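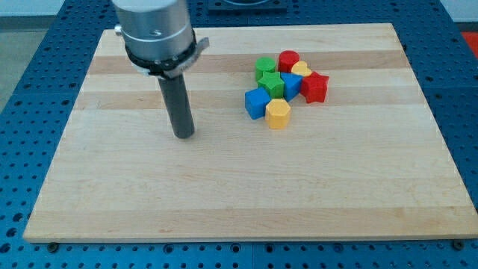 Pusher rod over the board, eight blocks off to the right.

Thread on the pushing setup, for the people who asked what I've been doing in the shared shop since the arm got bolted down. 27/01/2019

The job is simple to say. Put some plastic shapes on a board, have the arm push them where I want using one stick. No gripping, no suction. The stick is the whole tool.

The rod is held by a clamp ring under the wrist. First version used a set screw and it crept upward every time the rod caught a block square on. With the ring I've had no creep so far.

Tip is flat. I tried a rounded one and it rode up over the edges of the low pieces. Flat stays put, but you have to get the height right or it drags on the wood.

Height: I set it at the four corners of the board with a feeler gauge and let the software fit a plane. The board is a maple cutting board and it isn't perfectly flat. Good enough.

The board sits on the perforated table, with bolts at the front corners so it can't walk toward me. Before the bolts it moved a little on every long push and I blamed the calibration for two evenings.

Table came from the Adomberg clearance, paint and all. The hole grid is the best part of it. Anything I want to locate, I drop a bolt in.

Controller is a secondhand Marnasov. The manual is a bad scan and the page on joint limits is missing, so I found those the slow way – one axis at a time, hand on the stop button.

Logged pushes to date: 1,812. I want 2,000 before I change anything else, including the rod.

Worst shapes are the star and the heart. Push a flat side and they go straight. Push a point and they spin off the line. Cylinders roll around the tip if you're even slightly off center.

Clusters are harder than single blocks. Touch one and the neighbors go with it. Current plan is to come in from the outside and peel one piece away – slow, 10 mm per step.

The planner is a fork of Hirnow with most of the options ripped out. I'll post the config once I've taken my paths out of it.

Next up is a stiffer wrist mount, probably in March. Parts list after that. If you have a spare length of ground rod in the shop, leave it on my shelf.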